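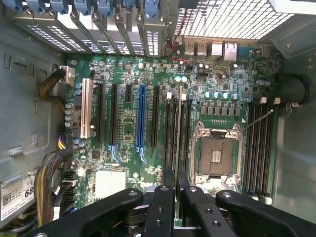

Everybody on my feed keeps saying the same thing: don't throw out the old tower, it's a great home server, it just needs a little love. I have one open on the table tonight. I'm going to be the wet blanket for a while.

First claim I don't buy: "They built them better back then." Did they? The case is heavy and the metal is thick, fine. That tells me what it cost to ship. It tells me nothing about whether the board will still be running next December.

I will give them the blue plastic latches over the expansion slots. Seven of them in a row, no screwdriver needed. I like those. I also know what old plastic does when you bend it, so "tool-free" comes with an asterisk after this many years. If one snaps, try finding the exact replacement.

Second claim: "Look at all that room to expand!" Yes, there are a lot of slots. One of them is a cream-colored PCI slot. When did you last own a card that goes in one of those? I asked in the Prellton repair group chat and got one answer, from a man with a sound card he hasn't plugged in for years.

The long black ones are more useful, and so is the bright blue one. But I see people assume blue means fast. It might. Board makers pick colors however they like, and the only thing that settles it is the manual. Go read the manual. If you can't find the manual, you don't know what you have.

Also, length isn't speed. A long slot can be wired with fewer lanes than its size suggests. I have had this argument so many times that I now just send people the same link.

Third claim, and this is the one that gets under my skin: "Just check the capacitors. If the tops are flat, you're good."

No. A bulging top means trouble. A flat top means you haven't found the trouble that way. They can dry out inside and look perfectly nice doing it. There's a whole row of shiny ones with a teal tint near the voltage regulation parts here, and I can't tell you one thing about their health by admiring them.

Flora Semple, who taught me to solder and has much more patience than I do, replied to this: "You can rule things out by looking. You can't rule them in." Fine, Flora. That's a better version of what I said.

Fourth claim: "It costs nothing, you already own it." It costs electricity. I had my last tower of this sort on a plug meter for a whole evening, and it sat at nearly 40 watts doing absolutely nothing. My little box from Skisby does the same jobs and barely moves the needle.

Someone is going to tell me 40 isn't much. For a machine you turn on when you need it, I agree! For one that runs all night so you can stream a movie twice a month, do the math with your own power bill and then come back.

And the Langlois thread that started all this, with its 1,808 likes? I read the entire thing. The "free" server ended up with a new drive, a new power supply, more memory and a fan. What was left of the free part, the sheet metal?

Margaux Roussel asks if I'm saying nobody should bother. I'm not. If you want to learn how one of these goes together, an old tower is a very good thing to learn on. Everything is big enough to get your fingers around, and you won't cry if you ruin it.

What I don't trust is the advice to put your only copy of the family photos on it. People really do this. They read a cheerful post, they spend an afternoon, and then the tax returns live on a drive older than their kid.

"But mine has run for 18 years without a problem." Great, congratulations. The people whose machines died in year six aren't in your replies, are they?

Replying to a few of you at once: yes, blow the dust out. Yes, hold the fan blades still while you do it. No, I wouldn't pay extra for the Ilness cleaning spray. I tried it, and I couldn't see a difference between that and a soft brush.

And unplug the thing from the wall before your hands go anywhere near it. Switched off at the front isn't the same.

So what am I doing with this one? I'll try a spare power supply and give it 2 evenings. If it's steady, it goes to the Prellton group as a practice machine, with a note taped inside about the memory I used.

If it isn't, I keep the screws and the rest goes to the electronics recycler. I'll post the plug meter numbers either way, including if they make me look wrong.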